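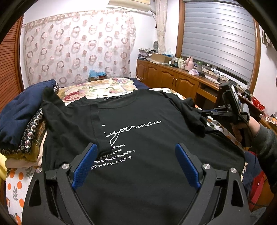
Kevser Sezer replied to my last post to say I should quit complaining and fold everything the Dalness way, into little upright packets, because it "doubles your drawer." Doubles it into what, Kevser?

I tried it on the black T-shirts first. A thin shirt with a big print across the chest does not want to stand up. It slumps, and then its neighbor slumps too.

The guide says a shirt takes 52 seconds. Maybe the first one does. By the tenth I was doing the sleeves any old way and hoping the drawer would cover for me.

Also, has anyone read the small print on these shirts? White script across the front, then lines of tiny English under it that go nowhere. One of mine has "purpose of e seven cloth" on it. I've owned it for years and I'm still not sure what it's selling.

Padded stuff is a separate problem. The guide gives it one sentence – "compress gently." Mine goes on the pile at the side of the bed and puffs right back up.

Someone else is now pushing the Vamero drawer dividers at me. 625 reviews, all five stars, all sounding like the same person. I'll stick with piles for now.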